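Ralitz R2 Folding Table: Six-Month Review

The R2 is a center-fold utility table with a steel frame and a molded top. I bought it at full price to replace a Kasten of the same footprint whose hinge had loosened past the point of repair. It has been in use since May, mostly as a sorting and layout surface, and twice a month as overflow seating for dinner.

Setup takes one person. The legs lock with a spring collar that drops into place on its own if the table is on its side, and needs a push if it isn't. The carry handle is on the long edge, which puts the weight low and keeps the folded table off your shins on stairs.

The top measures 70 inches long when open. I checked flatness with a straightedge across the fold and found a slight dip at the seam, enough to rock a glass but not a plate. A cloth hides the seam and does nothing for the dip. Heavy cotton stays put. Polyester slides on this surface, and four clips along the long sides fixed it.
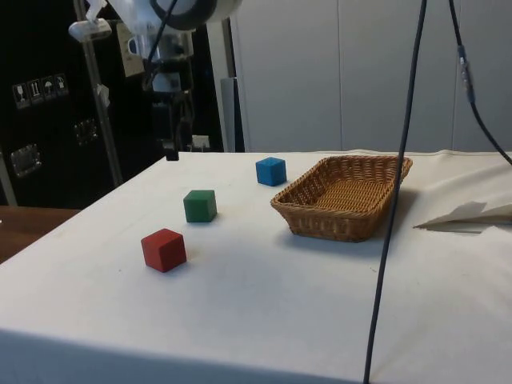

Stability is the main reason to pick this over the Kasten. With all four feet down, side-to-side sway at the top is small, and the crossbar sits far enough back that knees clear it. End-to-end sway is worse. Leaning on a short side moves the whole table, and tightening the frame bolts made no difference that I could feel.

I also borrowed a Vosta for two weeks. It is lighter and folds thinner, but the leg collars are plastic and one was already cracked. The Ralitz collars are metal and show only light scuffing. The feet are the weak part – one rubber cap split in the third month. Replacements come from Warkolley, part number 655, sold in pairs.

Cleaning is simple. Dish soap removes most marks. Ballpoint ink needs alcohol and leaves a dull patch.

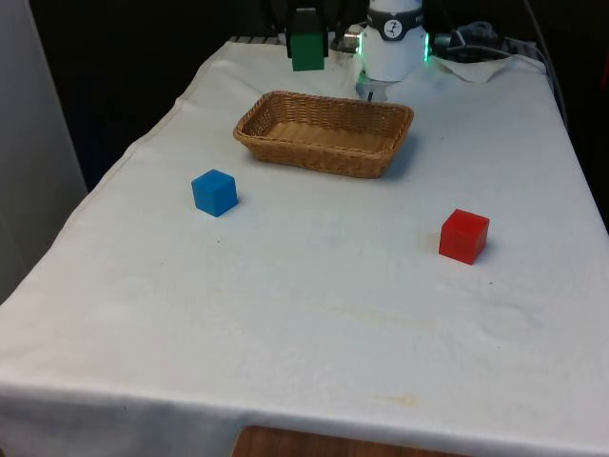
White cloth on the table, with the wicker basket and blocks.

Folded, the R2 stands upright without support and fits behind a door. The latch that holds the halves together is stiff in cold weather and has pinched me once. I would still buy it again at $111, though I would order a spare pair of foot caps with it.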